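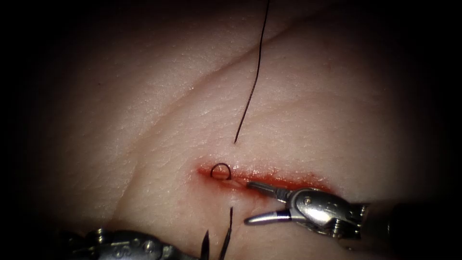

Wanted: people who will try to prove us wrong about a suturing trainer

Paid evaluation sessions, evenings and one weekend day, through July
Ulgate Review Group, Equipment and Training Section

We review training equipment for teaching hospitals and surgical skills labs. We don't sell any of it and we don't take ad money from the companies that do. A member lab pays us a yearly fee, we tell them what we found, and now and then a vendor stops returning our calls.

The product this time is the Niltora bench kit. It is a two-arm robotic practice station with synthetic skin pads, a fixed view of the work, and software that watches you close a wound and gives you a score at the end. The score goes up to 800. Why 800, we have asked twice. We have been told it was "chosen for resolution," and we would like to know what that means when the same person can sew the same cut twice in ten minutes and get two very different totals.

We are looking for people to sit at it, sew with it, complain about it in writing, and get paid for their time.

What the maker says

The sales sheet for the kit makes a number of claims. The ones we care about are these.

A beginner reaches "console competence" in a handful of sessions. The term is not defined anywhere in the material we were given.

The pads behave like living skin. Which skin, on which part of the body, and of what age, is left to the reader.

The automatic score agrees with the judgment of an experienced surgeon. The study behind this was done by the company, on the company's own staff, and we have seen a summary of it and nothing else.

The optional assist mode, in which the software takes over part of a stitch, "shortens training time." It may. It may also teach people to wait for the machine. Both could show up as a shorter time on a chart.

Some of this could be true. The arms themselves are decent and we have few complaints about how they move. Our doubts are about everything that has been wrapped around them, and that happens to be where most of the price is.

Who we need

Group A, beginners. You have never used a surgical robot. Medical, nursing, dental and veterinary students are welcome, and so are people with no medical background at all who are good with their hands. People who tie flies, repair watches, or sew for a living have done well in our earlier reviews of other equipment, sometimes to the irritation of the students.

Group B, people who already suture. Residents, surgeons, surgical assistants, vets and vet techs. Robot experience is fine but not needed. Please tell us honestly how much you have.

Group C, graders. You have taught suturing and you are willing to watch recordings of other people's work and mark them without knowing who did them or what the software gave them. This is the least exciting job on the page and the one the whole review rests on. We are short of graders every single time.

We want 55 people in all. Most will go into Group A, and we will close that list first.

You can't take part if you have worked for the maker or one of its dealers, if someone in your household has, or if you have been given free use of a kit. If you bought one with your own lab's money and regret it, you can still apply, but say so. The same goes if you bought one and love it.

What you would be doing

Each person in Groups A and B comes in for three sessions. A session is 84 minutes long, with a short break in the middle that you are required to take. The odd number comes from the kit's own lesson plan, which we are following to the letter so that the maker can't say later that we cut it short.

In the first session you get the built-in lessons and no help from us. If the lessons are confusing, we want to see that happen. We will answer questions about safety and where the restroom is.

In the second session you close a series of straight cuts on the pads. Needle handling is where we expect the scoring to come apart, so that is what we will record most closely. The software gives or takes points for how the needle is held, and it seems to like one particular grip a great deal. With the curved needle standing nearly upright in the left jaws and the right instrument down at the edge of the cut, as in the picture, a teacher would have something to say about the angle, and would probably want to see the next move before saying it. The software puts out a number. We want to find out if that number follows the quality of the closure or only follows the habits of whoever was used to set it up. 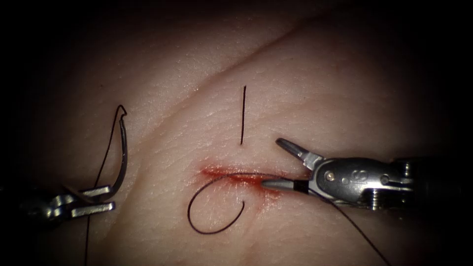 Thread control is the other thing we will be grading by hand, and our graders have been asked to write down what they see before they write down a mark. There is plenty to see even on one short cut. A loop of black thread can curl out of the wound and lie below it on the pad while another strand runs off under the right instrument, and a person who teaches this will look at both and ask which one is about to get in the way. The feedback page on the kit has a single line for this, called "tidiness." We don't know what goes into it. In our own tries it moved when we expected it to stay put, and it stayed put through a couple of messes we made on purpose.

In the third session half of Group A will use the assist mode and half will not. You don't get to pick. At the end everyone does the same closure with assist turned off, and that last closure is the one we grade.

After each session you fill in a form. It has a lot of blank space and very few check boxes. "It was fine" will be sent back to you.

Graders work from home on their own schedule, except for one group call on a Thursday evening where we argue about the marking sheet. Recordings come without sound.

About the pads

We get asked about this, so it goes here. The pads are synthetic. There are no animal or human tissues in any session. The maker does add a red coloring to the wound, and it looks more convincing than some people are ready for. If you don't do well with the sight of blood, you may want to sit this one out, or write to us first and we will send you a short clip.

The pads are also where the running cost is hidden. The kit is quoted with a starter box, and after that you buy refills from the same source, since the software won't score a pad it does not recognize. We are testing the Niltora pads next to a cheaper line from Rornix, which fits the tray well enough but gets no score at all. Group B will sew on both and tell us which feels closer to skin. The labels will be covered. If you can tell them apart anyway, write down how.

Pay

$162 for each completed session, Groups A and B. You are paid for every session you finish, even if you drop out afterward. Graders get the same sum for each batch of recordings, and a batch takes most people an evening. Parking is covered. Meals are not, but there is coffee, and a refrigerator you can use.

Your pay does not depend on your score, your opinion, or how polite you are about the product.

Where

The Chu Building, second floor, side entrance. The front door is locked after 6 p.m. and the buzzer can't be heard from upstairs, so use the side. There is an elevator. The console seat is adjustable, but the foot pedals are not, and very tall people have found it cramped. Tell us your height if you think it may matter.

What happens to your recordings

The station records the work on the pad. It does not record your face or your voice. Recordings are stored under a number, and the list that ties numbers to names is kept on paper in our office and shredded when the review is published.

The maker will not get the recordings. They asked. Their standard agreement lets them use anything made on the kit to improve their software, and it took us a long stretch of letters to get that clause struck for this review. If your own lab has a kit, we suggest you read that part of the contract again.

We publish the results whatever they are. If the score holds up against our graders, we will print that in the same size type as everything else. The maker sees the report two weeks early, may correct errors of fact, and may add a reply of one page.

How to apply

Send a short note through the form on our contact page with "bench kit" in the subject line. Include:

the group you want, and a second choice if you have one
what you do with your hands, at work or otherwise
any suturing or robot experience, and how recent
evenings you can't do
anything that might look like a tie to the maker or to a competitor

No resume, please. We don't read them for this and they clog up the inbox.

Graders should also tell us where they have taught and be ready to mark one sample recording before we confirm. The sample is unpaid and takes a few minutes.

You will hear from us either way. If a group is full we keep a waiting list, and people on it do get called, usually with very little notice and usually for the early evening slot. Please tell us if you would rather not be phoned.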